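Udton工科高専のロボット部、両腕ロボットで電球交換に挑む　Flornis競技会の卓上部門へ

Udton工科高等専門学校のロボット部が、2本の腕を使って卓上ランプの電球を外し、別の電球に付け替える課題に取り組んでいる。出場するのは学生向けのロボット競技会「Flornis」の卓上作業部門で、本番は来年3月にShen記念館の展示ホールで開かれる。部は2020年10月3日、校内で中間報告会を開き、これまでの練習の結果と残っている課題を説明した。報告会には1年生から専攻科の学生まで30人以上が集まった。

卓上作業部門は、机の上にあるものを扱う作業をロボットにさせ、その出来を競う。題目は各校が自由に決めてよいが、家庭や学校で人が普段していることに限られる。前回は本の整理や布たたみを選んだ学校が多かった。Udton工科高専は前回、ペン立ての片付けで出場し、予選を通過できなかった。

今回の題目を決めたのは夏休み前の部会である。候補には瓶のふたを開ける、封筒に紙を入れる、電球を替える、が残った。瓶のふたは力の大きさが問題になり、腕の出力が足りないという見方が強かった。封筒は紙の口を開くところで行き詰まると予想された。電球は軽く、回す力もそれほど要らない。一方で、丸くて滑りやすく、強く握れば割れるおそれがある。部長を務める4年生は「難しい理由がはっきりしていたので選んだ。何を直せばいいか、みんなで話しやすい」と話す。

ロボットは、作業台の左右に置いた2本の腕で構成する。腕そのものは市販品で、部員が手がけたのは台への取り付け、配線の取り回し、指先の調整、それに動作を作るソフトウエアである。ソフトウエアは部内で「Grukarum」と呼ばれ、先輩から引き継いだものを今の3年生が中心になって書き直した。以前は腕を1本ずつ順番に動かす作りだったため、片方が支えている間にもう片方が回すという動きが組めなかった。書き直した版では、両方の腕の動きを同じ時計に合わせて送る。

動作は人が手本を見せて覚えさせる。操作役の部員が手元の装置で腕を動かし、そのときの関節の角度とカメラの画像を記録する。記録をまとめて学習させ、次に人の操作なしで動かしてみる。うまくいかない箇所が見つかれば、その部分の手本を追加する。部が報告会までに集めた手本は58回分で、このうち途中で電球を落としたものや、記録が抜けていたものを除いた49回分を学習に使った。

除く手本の選び方については、部内で意見が割れた。落としかけて持ち直した記録を残すかどうかである。残せば立て直し方も覚えるという部員と、危ない持ち方まで覚えてしまうという部員がいて、結局は両方の条件で学習させて比べることにした。比較はまだ終わっていない。顧問の教員は口を出さず、比べる条件をそろえることだけを求めたという。
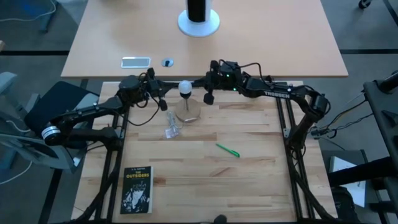

練習で最も時間を取られているのは、電球を挟む位置である。左右の指が電球の中心からずれた高さで当たると、ランプごと傾いてしまう。ランプの土台は台に固定していない。競技の規定では、固定具の使用が認められていないためだ。片方の指がわずかに先に触れただけでも土台が滑ることがあり、部では両方の指を同時に近づける練習を繰り返してきた。操作役によって近づき方の癖が違うことも分かり、9月の後半からは、手本を取る前に全員で同じ動画を見て手順を確認するようにした。

回す動作にも工夫が要る。人の手なら指をずらしながら連続して回せるが、2本指の先では一度に回せる角度が限られる。そこで、片方で支え、もう片方で少し回し、持ち替えてまた回すという手順にした。持ち替えのたびに電球が揺れるので、支える側の力を少しだけ強めている。どこまで強めてよいかは、割れても危険の少ない樹脂製の練習球で調べた。練習では電源を必ず抜き、通電した状態のランプには腕を近づけない決まりである。

指先に貼る材料は何度も変えた。最初に試したスポンジは柔らかすぎて、回す力が逃げた。薄いゴムの板はよく止まるが、放すときに電球が指に付いてくることがあった。今は表面に細かい溝のある材料に落ち着いているが、部員の一人は「まだ替えるかもしれない。湿度が高い日は感触が違う気がする」と話している。材料の記録は共有のノートに付けており、誰がいつ何を貼ったかを書き残す。前回の大会前に、貼り替えたことが伝わらず、半日分の練習が使えなくなったことがあったためである。

机の上に他の物を置いた状態での練習も始めた。Flornisの卓上作業部門では、審査員が作業に関係のない物を台に置いてよいことになっている。本や文房具のような身近な物で、何が置かれるかは直前まで知らされない。作業の邪魔になる位置には置かれないものの、見た目が変わるだけで動きが乱れる学校は前回も多かった。Udton工科高専も、物のない台だけで手本を取った時期には、見慣れない物が一つあるだけで腕が手前で止まることがあった。それからは手本を取るたびに、部室にある物を選んで置き場所を変えている。

コードの扱いも宿題になっている。ランプのコードは長く、伸ばしたままだと腕が引っかける。束ねておけば引っかかりにくいが、束の位置によっては土台が押される。規定には、コードを束ねるかどうかの定めがない。部は競技会の事務局に問い合わせ、作業の開始前であれば束ねてよいという返答を得た。

報告会では、自動で動かした結果も示された。電球をつかんで緩めるところまでは安定してきたが、外した電球を台に置き、別の電球を持ち上げて差し込む後半の作業はまだ成功が少ない。差し込むときにねじの入り口が斜めになり、そのまま回そうとして止まる例が目立つ。人は指先の感触で斜めになったことに気付くが、今のロボットは主にカメラの画像に頼っており、ソケットの中は映らない。1年生からは「一度逆に回してから入れてはどうか」という提案があり、次の練習で試すことになった。

質疑では、腕が途中で止まった場合に誰が判断して作業を打ち切るのかという質問が出た。部によると、操作役とは別に停止係を置き、停止係は作業中ほかの仕事をしない。停止係の合図があれば、操作役の考えにかかわらず電源を落とす。夏の練習中に腕同士が軽く当たったことがあり、そのときに決めた。腕に傷はなかったが、配線の留め具が外れたため、配線を台の両側に沿わせる形に改めた。

活動場所には制約もある。今年度は実習室を使える人数と時間が限られ、部員は班に分かれて交代で作業している。ロボットに触れない日の班は、自宅で記録の確認や文書作りを進める。前半の班が見つけた不具合を後半の班が知らずに練習を続けることがないよう、交代の前に必ず引き継ぎの時間を取る。引き継ぎ用の書式は2年生が作ったもので、腕の状態、指先の材料、ソフトウエアの版、その日の気付きを書く欄がある。

競技は1校3回の試技で行われ、最もよい記録が採用される。持ち時間の中であれば、試技の間に設定を変えてもよい。得点は作業の完了、動作の安定、物を傷つけないことの各項目で付けられ、速さは同点の場合にだけ比べられる。部はこのため、動作を速める作業を後回しにし、差し込みの成功を増やすことに時間を使う方針だ。

ソフトウエアの公開も予定している。Grukarumのうち、記録を取る部分と左右の腕の動きを合わせる部分を、大会後に他校の部も使える形で出す。説明書は英語版も用意する考えで、語学の授業を担当する教員が原稿の確認に協力する。公開に向けて、部員以外の学生に説明書だけを渡し、記録を始めるところまで進めるかどうかを試してもらう会を年内に開く。

部は今後、手本を取り直したうえで冬休み前に校内で公開練習を行う。見学は校内の学生と教職員に限り、希望者は学生課の窓口で申し込む。Flornisの出場登録は済ませており、当日に持ち込む機材の一覧は年明けに事務局へ提出する。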